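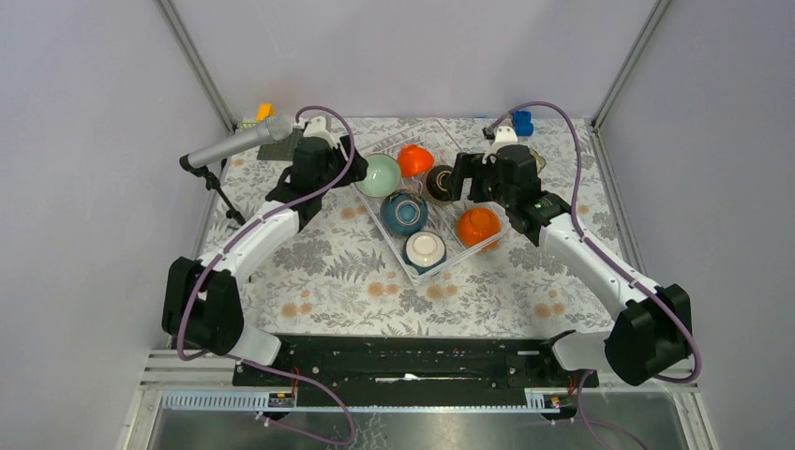

According to the watchmaker at Esposito, a mechanical clock will tell you when it wants a service, and the trouble is that it tells you in the voice of a clock that is perfectly fine.

The shop is in the old end of Florkatmont, between a bakery and a place that used to be a bakery. It deals in mantel and wall clocks, mostly other people's grandmothers'. The watchmaker took it over in October, along with the name on the window and a drawer of keys that fit nothing.

"People bring one in and say it ran for 12 years without being touched," the watchmaker told me. "They're proud of it. I open the back and the oil's gone to toffee."

I had brought my own, an eight-day Akmont that loses almost 3 minutes a week and strikes the half-hour whenever it feels up to it. It got a long look and a short sigh.

"You've been winding it on Sundays?"

I said I had been winding it when I noticed it had stopped.

"Right."

The quote was for cleaning, 2 new bushings and a mainspring, and came to more than I paid for the clock. I asked if a quartz movement could be dropped in instead. Plenty of customers ask, apparently, and the shop does keep a box of Cimia units under the counter for them.

"I'll fit one. I don't have to like it. You'll get the right time and a chime like a microwave."

On the subject of moving house, the advice was firm: take the pendulum off. Half the winter's repairs had travelled across town on a back seat with the pendulum swinging, and the owners were always astonished. Spray lubricant from the hardware store came up next, and I was asked not to print all of it.

I left the Akmont behind and was told to expect it in a few weeks.

"Ring first," the watchmaker said. "I'm terrible with dates."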